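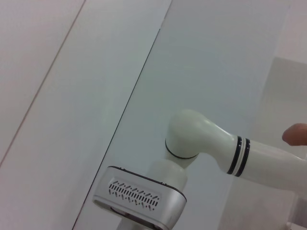
Glossy white arm with two black bands near the joint

Rutero Interior Wall Paint
Made by Nnaji in Skamville

Rutero is a water-based matte paint for interior walls and ceilings. It goes on drywall, plaster, primed wood and old paint that is still sound. It has very little smell, and the room can be used again the same evening if you open a window.

Color: Wutura, a pale gray. Wutura is the only gray in the Rutero line. It looks warmer under ordinary bulbs and cooler in north light, so try a sample on two different walls before ordering. Sample jars are sold at the counter and can be added to any online order.

Sizes
1 gallon can
3 gallon pail
Sample jar

Preparation
Wash off grease and dust and let the wall dry. Scrape loose paint, fill holes and sand the filler flat. Hairline cracks in plaster should be opened slightly with a putty knife and filled, or they will show through the new paint by the end of winter. Bare drywall needs one coat of primer. Water stains need a stain-blocking primer. Old gloss paint should be dulled with fine sandpaper. 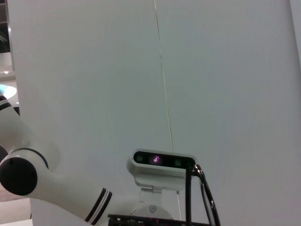
Pale gray-white wall, slightly cooler toward the right

Application
Stir the can well and do not thin. Cut in the edges with an angled brush, then roll from the ceiling down while the edges are still wet. Use a short-nap roller on smooth walls and a longer nap on texture. Two coats are enough over most colors. Dark reds and navy may take another.

If the job needs more than one can, mix them together in a large bucket first. Small differences between batches are normal and can show in the middle of a wall.

Drying
Wait until the first coat is fully dry to the touch before adding the second. Keep furniture and tape off the wall for 48 hours. The paint reaches full hardness in 20 days, and until then marks should be dabbed with a damp cloth, not scrubbed. Drying takes longer above 70 percent humidity.

Cleanup
Brushes and rollers wash out with warm water and soap. Close the lid tightly and store the can indoors. Paint that has frozen should be thrown out according to local rules.

Not suitable for
Floors, exterior walls, shower surrounds, radiators, or bare metal.

Ordering
Cans ship in two business days. Pails are pickup only from the Skamville store. Unopened cans can be returned with a receipt, but sample jars cannot. For large jobs or help working out how much to buy, ask for Adebayo Ojo at the trade desk and have your wall measurements ready.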